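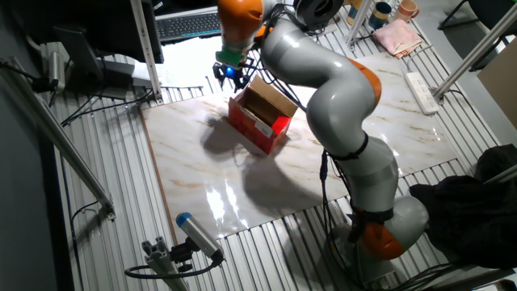
Hằng Mai asked whether the board has to be lifted off every time the slots are cleaned, or whether it can be slid to one side. It can be slid only when the box has been taken off first and the rails on the receiving side have already been brushed. In all other cases lift it. The full procedure is in 4.6.

4. Board, table surface and open box

4.1 Scope

This section covers laying the marble-patterned board on the slotted table surface, setting an open box on the board, routine cleaning, and what to do when the board rocks or the box will not stay open. Section 3 covers leveling of the table itself and must be completed first. Power, controls and lockout are in the site instructions for Groncombe and are not repeated in this manual.

All work in this section is done with the station locked out and tagged.

4.2 Before you start

Have the following within reach:

Soft brush, nylon, narrow enough to enter the slots
Two lint-free cloths, one for damp use and one for dry
Neutral cleaner, diluted as stated on its container
Straightedge, 300 mm
Set of thin shims from the Zunwood accessory bag
Low-tack masking tape
Cotton gloves

Remove rings and wristwatches. The glossy face of the board shows fine scratches under overhead light and they cannot be polished out on site.

CAUTION: The board is wider than it is easy to carry. Two people lift it. Do not carry it by one edge, and do not rest it on a corner.

4.3 Laying the board

1. Brush the slots along the length of the rails, working away from yourself. Do not brush across the rails. Debris pushed across the surface drops into the next slot.

2. Wipe the tops of the rails with the dry cloth. Run a gloved hand over the area the board will cover. Any burr or chip that catches the glove must be removed before you go on.

3. Check the rails with the straightedge in two directions, along and across. Light under the straightedge at one point usually means debris. Light along the whole of one rail means the table needs to go back through Section 3.

4. Turn the board over on a padded surface and wipe the underside.

5. With one person at each end, lower the far edge onto the rails first, then bring the near edge down slowly. Keep fingers out of the slots.

6. Leave bare rail showing on all sides of the board. An edge that overhangs the table is not supported and can be struck in passing.

7. Press down at each corner in turn. If the board does not move, continue with 4.4. If it rocks, see 4.7.

Note: The board may be laid square to the rails or at an angle to them. The angle does not affect support. Where the site has a marked position, follow the marks.

Note: Veining runs differently from one board to the next and must not be used as a position reference. Use tape marks, applied as in 4.4.

4.4 Marking the box position

1. Place a closed, empty box on the board at the position given on the job sheet. If no position is given, use the middle.

2. Apply a short strip of masking tape at two neighboring corners of the box, outside the footprint. Press the tape down with a fingertip only.

3. Remove the box and check that no tape lies where the box will stand. A carton standing partly on tape leans, and the lean is easy to miss from the front.

4. Write the job number on one strip. Do not write on the board.

Tape left in place longer than one shift leaves a residue that dulls the gloss. Replace it at the start of each shift even when the position stays the same. The strips lifted on a Wednesday in October during the Groncombe trial had been down since the previous job, and the marks were still there after three cleanings.

Permanent marking of the board is not approved. Neither are suction feet, double-sided tape or screws through the board into the slots.

4.5 Setting the open box

The instructions below apply to printed or solid-color cartons with an uncoated brown interior. Coated interiors are covered in the Arkis supplement.

1. Inspect the box before it goes on the board. Reject any box with a crushed corner, a split along a fold line, or a bottom that will not lie flat.

2. Close and seal the bottom. Fold the short flaps first, then the long flaps. For tuck-bottom boxes, press the tab until it is fully seated.

3. Set the box on the board inside the tape marks. Lower it. Sliding a box across the gloss carries grit with it.

4. Open the top. Fold the inner flap up and back until it stands clear of the opening. Work the fold once in each direction with a flat hand so that it holds.

5. Fold any remaining flaps outward. If one springs back, repeat step 4 on that flap. Do not tape flaps to the outside of the box. Tape lifts the color from printed faces.

6. Turn the box so that the labeled face is on the side called for on the job sheet. If the job sheet does not say, turn it so the label can be read by a person standing at the front of the table.

7. Look down into the box. The interior must be clear to the bottom, with no loose strips of board, inner dividers or packing slips left from storage.

CAUTION: Cut edges of cartonboard are sharp when new. Wear gloves for steps 4 and 5.

Note: Dark or saturated box colors show scuffs as pale lines. If scuffing matters to the customer, change gloves when they become soiled and store boxes upright, not stacked flat against one another.

Note on shadows: A tall box on a light board throws a hard shadow to one side. Inspect the board on the shadow side with a hand lamp before the first box of the shift. Small spills and staples are commonly missed there.

4.6 Cleaning

Daily

1. Take the box off the board.

2. Wipe the board with the dry cloth in one direction. Fold the cloth to a clean face after each pass.

3. If marks remain, wipe with the damp cloth and neutral cleaner, then dry at once. Spray the cloth and not the board. Liquid that runs over the rim collects in the slots and is difficult to reach.

4. Wipe the rim last, with a clean part of the cloth. Do not scrub it.

5. Brush the exposed rails and clear the slots on all sides of the board.

6. Allow 30 minutes before setting a carton on a board that has been cleaned damp. Uncoated cartonboard takes up moisture from a surface that looks dry.

Weekly

1. Carry out the daily cleaning.

2. Lift the board off, two people, far edge last. Stand it on its long edge against padding and secure it against falling.

3. Brush and vacuum the whole table surface. Use a plastic nozzle. Metal nozzles mark the rails.

4. Wipe the underside of the board.

5. Lay the board again as in 4.3, turning it end for end if the site log calls for it.

Where only a small part of the table needs attention, the board may be slid instead of lifted, on these conditions: the box is off, the rails on the receiving side have been brushed and wiped, and the travel is along the rails and not across them. Slide it with flat hands near two corners. If it catches, stop and lift.

CAUTION: Do not use abrasive pads, melamine sponges, acetone or glass cleaner containing ammonia on the glossy face. Do not use oil on the rails under the board.

4.7 Board rocks or moves

The board rocks at one corner.
Lift that corner and look for debris on the rail tops. If the rails are clean, turn the board end for end. If the rock moves with the board, the board is warped and should be shimmed or replaced. If the rock stays where it was, the table is out of level.

The board rocks at two opposite corners.
Treat as a warp. Place one shim under each raised corner, fully on a rail top. A shim bridging a slot will work its way in. Do not stack shims.

The board creeps during use.
Clean the underside and the rail tops and dry both. If it still creeps, fit the edge stops supplied in the accessory bag into the slots on two adjacent sides. Tighten by hand until they touch the rim, then back off slightly - stops that press on the rim will lift it from the core in time.

The rim is chipped or loose.
Take the board out of use. A loose rim catches on cartons and on sleeves. Rims are not repaired on site.

4.8 Box leans, closes or shifts

The box leans.
Check for tape under the footprint, then check the bottom seal. A long flap folded before a short one gives a lean toward the short side.

The inner flap falls forward.
Fold it back again with a flat hand along the whole crease. If it falls a second time, use another box. Set the rejected one aside for hand packing, where the flap can be held.

The box shifts when touched.
Empty cartons are light and the gloss offers little grip. Confirm that the board is dry and free of cleaner film. A film feels slightly greasy to a bare fingertip. If the surface is clean, place the approved non-slip sheet under the box and trim it to sit just inside the footprint.

The label is lifting.
Press it down with a dry cloth. Do not moisten it. Report lots with repeated lifting to Sơn Doãn, with the lot number from the shipping carton.

4.9 Service intervals

Inspect the glossy face and the rim after every 2,000 boxes. Record scratches that can be felt with a fingernail. Scratches that can be seen only under direct light need no entry.

Replace the non-slip sheet after 3,000 boxes or when its corners curl, whichever comes first.

Shims are inspected each time the board is lifted. Discard any that are creased.

4.10 Storage of the board

Store flat on a level shelf, glossy face up, with a clean felt sheet over it. If flat storage is not possible, stand the board on a long edge, supported along its full height. Keep away from heaters and outside doors. Do not store cartons on top of it.

After storage in an unheated room, leave the board flat in the work area overnight before carrying out the rocking check in 4.3, step 7. Boards ordered through Từ are shipped with the felt sheet already fitted; keep the sheet.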